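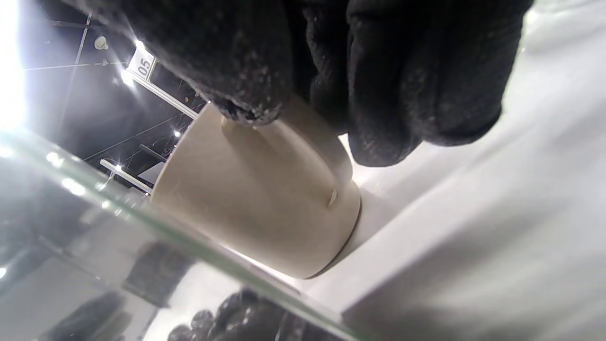 Kidus Wako wrote in after the last edition to ask why a guide to household machines spends its longest section on a cup. A cup is what he picks up forty times a day without looking, he said, and if the arm can't do that he would like to hear it on page one and keep his money.

It's a fair complaint, and the short answer has been moved to the front of this section. The arm can pick up a cup. It can't yet be trusted to clear a table while you are out of the room. Everything from here to Section 5 is about the distance between those two things, and how to measure it in your own kitchen or on your own bench.

Guides > Barta Arm > Set-Up > Section 4: Running a Chore Trial
Print this page | E-mail this page

4.1 What this section covers

This section applies to the Barta single-arm unit on the standard table clamp. It assumes that you have finished Section 3 (mounting, power, stop button) and that the arm has passed its self-check. If the status light is still amber, go back to 3.6.

The trial uses one chore, clearing cups from a table into a bin. The same method works for the other chores on the list in 4.7, but start with cups. They are cheap, they don't hurt anyone when they fall, and most of the things that go wrong with harder objects go wrong with cups first.

You will need:

- the arm, mounted and checked
- paper cups, one sleeve
- one clear drinking glass you don't mind losing
- a bin or tray with a low rim
- a knit glove, any dark color
- the score sheet from the back of this guide, or plain paper

4.2 Do the chore by hand first

Do not skip this part. People who have owned a machine for a week like to skip it, and then they have nothing to compare their score with.

1. Clear the table of anything that isn't part of the chore. Phones and keys especially.

2. Put on the glove. The arm's hand has very little feeling in its fingertips, and a glove takes some of yours away. It also slows you down a little, which helps later when you try to write down what you did.

3. Stand a cup on the table and pick it up from above, with your fingers over the rim. Put it in the bin. Do the same from the side.

4. Lay a cup down and pick it up again. Write down which way the mouth was facing and where your fingers went. Most people find that they grip it differently each time.

5. Push a cup up against the glass and lift the cup without moving the glass.

6. Write down every time you changed your mind halfway through a reach. These changes are the hardest part of the job for the arm.

NOTE: If two people are sharing the trial, have both of them do steps 3 to 5. Madalena Simões and Gadisa Abera ran this for us at the Grorkaswood workshop and came back with notes that hardly matched. She pinched the wall of the cup. He pressed down on top and rolled it toward himself before lifting. Both ways worked, and the arm knows only the first one.

4.3 Set the table for the arm

1. Use a matte surface if you have one. A shiny top gives the arm a second cup to look at, upside down, under the real one.

2. Turn on the lights you would normally use. Don't add lamps for the trial. You want to know how the arm does in the room as it is.

3. Place the bin inside the marked reach, on the side away from the stop button.

4. Set out the cups as they would be left after a meal or a shift. Some standing, some on their sides, one inside another.

5. Leave the clear glass off the table for the first round.

CAUTION: Keep your hands off the table while the arm is moving. It slows down near a hand that it can see. It doesn't slow down for one that it can't, and a hand behind a cup is one that it can't.

CAUTION: Do not run the trial with hot drinks or anything breakable other than the one test glass.

Once the table is set, stand where you can reach the stop button without leaning across the arm. Have a second person keep the score sheet if you can. Trying to do both is how most missed stops happen, and a stop that comes late will spoil the round even when nothing is broken.

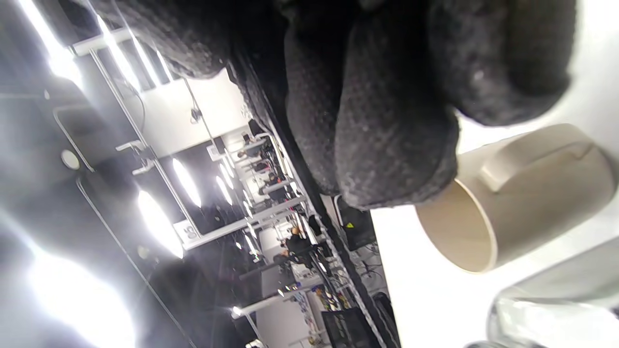 The person with the score sheet should also call out the start of each round, so that the one at the button is never surprised by the first move.

4.4 Run the first round

1. Press and hold GO until the light turns blue.

2. Say or type the chore. "Clear the cups" is enough. Longer requests don't help, and "tidy up" will make the arm ask you a question.

3. Let the arm make its attempt. Do not straighten a cup for it, even by a finger's width.

4. Mark the result on the sheet:

P — picked up and placed in the bin
D — picked up and dropped
M — missed, cup not lifted
C — crushed or bent
S — you had to press stop

5. If the arm misses, let it try again on its own. Mark the second try on a new line.

6. After each cup, wait for the arm to return to rest before you mark the next one.

7. Carry on until you have 100 attempts. You don't need to do them in one sitting. A long evening is usually enough, and Sunday is a good day for it if you have other people in the house who cook.

NOTE: A crushed cup that lands in the bin is still marked C. Owners often want to mark it P. With a paper cup this makes little difference, but you are testing a grip that may later be closing on a tomato.

4.5 Run the second round

Add the clear glass. Place it near the cups but not touching.

The arm sees clear glass poorly. It finds the rim and sometimes the base, and guesses at what lies between. Expect it to reach slower and to stop more often. On some tables it will refuse the glass completely and clear everything else. We count that as good behavior, and you may mark it with an R in the margin.

1. Repeat steps 1 to 6 of 4.4.

2. If the arm touches the glass at all, press stop and mark S, whatever happens next.

3. End the round if the glass breaks. Power down before you clean up.

4.6 Reading your score

Count the P marks out of your 100. In our own first round at Grorkaswood the arm scored 63. That was on a plain table with one kind of cup. The second round, with the glass, was worse, and we stopped it early.

Think about what 63 means in a working day. If a person in your kitchen dropped, missed or bent more than a third of what they reached for, you would ask them to sit down. The arm doesn't get tired and doesn't mind doing it again, so for paper cups in an empty break room the number may be good enough. For a family table it isn't.

Look at the kind of failure as well as the number.

Mostly M: The arm isn't seeing the cups well. Check the lighting and the lens cover, then repeat the depth check in 3.4.

Mostly D: The grip is too light, or the pads are dusty. Wipe the pads with a dry cloth. Lint from towels and gloves builds up faster than you would think.

Mostly C: The grip is too strong. Lower it one step at a time in the settings menu.

Mostly S: Stop the trial and call your dealer.

Cups lying on their sides give the most trouble. A standing cup looks much the same from every direction. A fallen one has a mouth, a base and a slope, and it rolls when it is touched on the wrong side. Etenesh Ejigu, testing the unit at the Jusasau packing room, kept a separate sheet for fallen cups and recommends it. She would also like us to say that her own score, by hand and in a hurry before lunch, had two D's on it.

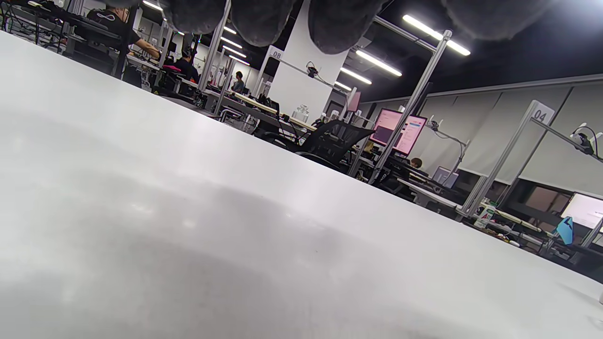

Fig. 4-3. Gloved fingertips over the white tabletop, with workstations beyond.

4.7 Other chores

There are 11 chores in the arm's menu. We have grouped them by how much watching they need.

Can be left running with someone in the same room: sorting paper cups, moving folded cloths, pressing a large switch, wiping a flat surface.

Needs a hand near the stop button: stacking plastic plates, loading a bin, opening a light drawer, putting boxed goods on a shelf.

Still on trial, expect failures: folding a shirt, loading a dishwasher rack, handling clear glass.

The last group is in the menu because owners asked to try it. Delten, which makes the controller, has set itself a target of 2031 for unattended table clearing. We don't plan around that date and suggest that you don't either. Buy the unit for what it does on your table this month.

4.8 Questions we get about this section

The arm did well in the shop and badly at home. This is normal. The table is different, the light is different, and the cups are probably different. Run the trial again before you change any settings.

Can I teach it my own way of picking up a cup? Yes, with the teaching mode in Section 6. Gebremedhin Negussie taught his unit to roll a fallen cup against a wall before lifting, and it now tries this when there is no wall. Save a copy of the factory grip first.

How often should I repeat the trial? After every software update, after moving the table, and whenever you change to a new kind of cup. A short round is fine if you already have a full one on file. Our next set of pads ships in February, and you should run all 100 again when you fit them.

Keep your score sheets. The service line will ask for the last two.

Continue to Section 5: Cleaning and Pad Care
Print this page | E-mail this page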